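Cahier d'atelier, mars - ligne linge, poste 2

Repris à 7 h avec Pieter Magagula. Le bras Jurnero a passé la matinée sur les textiles gris, ceux que Ziltow nous envoie en vrac et que personne ne réclamait au tri. Bilan : 269 pièces, presque 5 reprises à la main par heure. La direction parle de « supervision ». Nous, on appelle ça ramasser.

Le changement se voit surtout aux épaules. Moins de gestes au-dessus de la tête, plus de temps debout à regarder une pince réfléchir. Pieter a demandé si l'attente comptait comme une qualification. Réponse de Skellbridge attendue, sans impatience.

À revoir : la prise par le coin. Sur la maille souple, la pince serre volontiers un paquet de tissu, et le pli suit comme il peut.

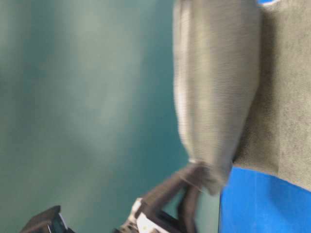

Qui décide de l'arrêt quand la cadence dérape ? L'opérateur du poste, sans demander au chef d'équipe ; il note l'heure et le motif au cahier.

Reste à caler la rotation : deux heures au bras, puis retour au pliage. Pieter préfère le pliage - au moins, le drap ne clignote pas.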